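Betreff: Re: [klang-liste] Nachlass Berisha, Mischpult und Bandmaschine

Liebe Liste,

danke für die vielen Antworten. Yanling Li hat am 5. Mai 2023 geschrieben:

> Weiss jemand, ob das Harkon-Pult aus dem Studio Berisha
> noch zu haben ist? Ich habe gehört, dass alles zusammen
> verkauft werden soll, auch die Mikrofone. Für unser Ensemble
> wäre nur das Pult interessant. Mehr als 2.000 Euro können
> wir leider nicht ausgeben.

Ich habe mit der Familie telefoniert. Das Pult ist noch zu haben, und es muss nicht alles zusammen verkauft werden. Die Bandmaschine von Zata ist schon seit Februar reserviert, für sie bitte nicht mehr anfragen.
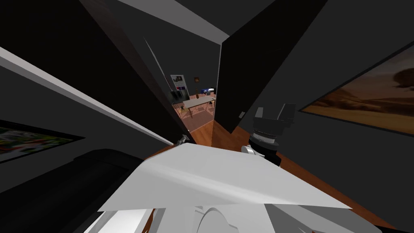

Zum Zustand kann ich Folgendes sagen: Von den 20 Kanälen funktionieren nach Auskunft der Tochter alle bis auf zwei. Bei diesen zwei kratzen die Regler stark, und der Kopfhörerausgang ist stumm. Ein Netzteil ist dabei, die Anleitung leider nicht. Wer eine Kopie besitzt, möge sich bitte melden, auch eine unvollständige würde sehr helfen.

Das Pult wiegt ungefähr 80 Kilo, man muss es also zu zweit abholen. Ein Versand ist nicht vorgesehen.
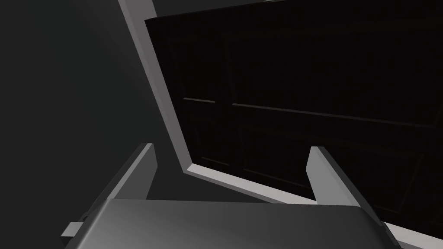

Dann gibt es noch die Tonbänder. Die Familie hat eine Liste mit 467 Einträgen gemacht, darunter die Proben der Gruppe Niter, von denen hier vor einiger Zeit die Rede war. Diese Bänder werden nicht verkauft. Die Familie sucht ein Archiv, welches sie übernimmt und digitalisiert. Für Hinweise wäre ich sehr dankbar, bitte direkt an mich und nicht an die ganze Liste. 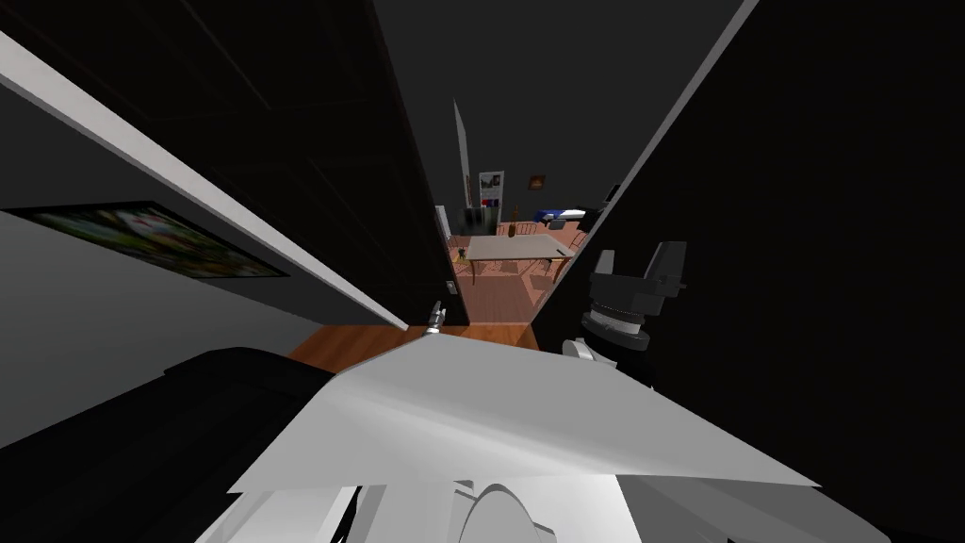

Computergrafik: Roboterarm mit Greifer

Yanling, ich habe deinen Namen schon weitergegeben, ich hoffe, das war in deinem Sinne. Über den Preis müsstest du selbst mit der Tochter sprechen, die Nummer schicke ich dir privat.

Mit freundlichen Grüssen
und Entschuldigung für die lange Mail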